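Print this thread | E-mail this thread

Right, the bag drawer. I said I'd do a thread when I finally got through it and I've finally got through it, so settle in.

By bag drawer I mean carrier bags. The thin plastic ones you get with takeaway, or a bag of mandarins, or two tubs of something from the deli. I've been keeping the printed ones for years and there are 154 of them. I know because I spent the whole arvo on it yesterday and my knees are still cross with me.

Plain white ones don't count. Supermarket ones don't count either, unless the printing's gone wrong. It has to have something on it that a person sat down and drew!

The oldest one I can put a date on came out with the receipt still scrunched in the bottom. 7 January 2003, two serves of salt and pepper squid and a lemonade, from a fish shop in Plostbridge that's a nail salon now. The bag has a blue prawn on it. The prawn is wearing a hat.

Biggest category by a mile is THANK YOU. I love them so much. Capitals, lower case, curly wedding-invitation writing, THANK YOU stacked seven times getting smaller, THANK YOU with a rose. One says THANK YOU FOR SHOPPING AT with nothing after it.

Then smileys: 27 of those! I had no idea there'd be that many. No two faces are quite the same once you put them side by side. Some have round eyes, some have tall oval ones, a few have little brackets at the ends of the mouth like they've had too much cake.

My favourite smileys are the ones with a good thick black outline and a really wide grin. They hold up even when the plastic's all creased, you get this wobbly squashed smile that's better than the flat version.

Second favourite thing is when there are two languages on one bag and someone has had to find room for both. Chinese characters tucked in small beside big English capitals, or Vietnamese running round the bottom edge. My neighbour Tuấn Đào reads me the Vietnamese ones over the fence. Mostly it's "see you again" and a phone number. One was an apology about parking.

How I store them, seeing as Marijke Nijs asked last week and I gave her a rubbish answer: flat, not rolled. Rolling puts a crease right through the middle and it never comes out. I lay each one on the table, press the air out from the bottom up, fold the handles down behind, and slide it into a display folder, one to a sleeve.

DON'T iron them. Not on low, not through a tea towel, not through baking paper. I lost a beautiful green parrot from the Arnaud bakery that way and the tea towel went with it.

What does work is putting a pale board underneath so you can see the print properly. On bare timber the grain shows through the plastic and the yellows go muddy. On something whitish or light blue they jump right out. I can't believe I went years without doing it.

If a bag smells (it will smell), lukewarm water with a drop of dish soap, then peg it by the bottom corners so the handles hang. The ink on the cheap ones can lift if you rub, so swish, don't rub. The reds go first.

Doubles: I have 33 and I'm happy to swap. Mostly roses and THANK YOU stacks, plus a run of the Tisance tea shop ones with the kettle, in both the brown and the orange. I'm after anything from the old Grirkari arcade, any condition, even a scrap with half the logo.

A few people have asked if I keep using them or if they're all retired now. Bit of both. If I've got a double it goes back to work carrying bits and pieces, and the best copy lives in the folder. They were made to carry stuff and I like seeing them with stuff on them.

And I like a word half showing, too. Fold a THANK YOU the wrong way and you get ANK YO or HANK. I've got a soft spot for HANK. Hank sounds like he'd give you extra prawn crackers.
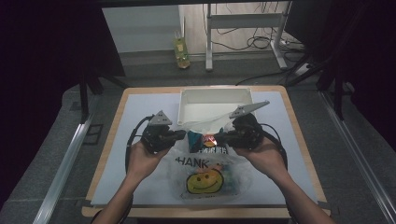 So the folders are going on the hall shelf, colour order for the roses and no order at all for the smileys. Next job is the paper ones. There's a whole other drawer of those and it doesn't shut. Message me about swaps!

Contact | Copyright, all posts remain with their author | Back to top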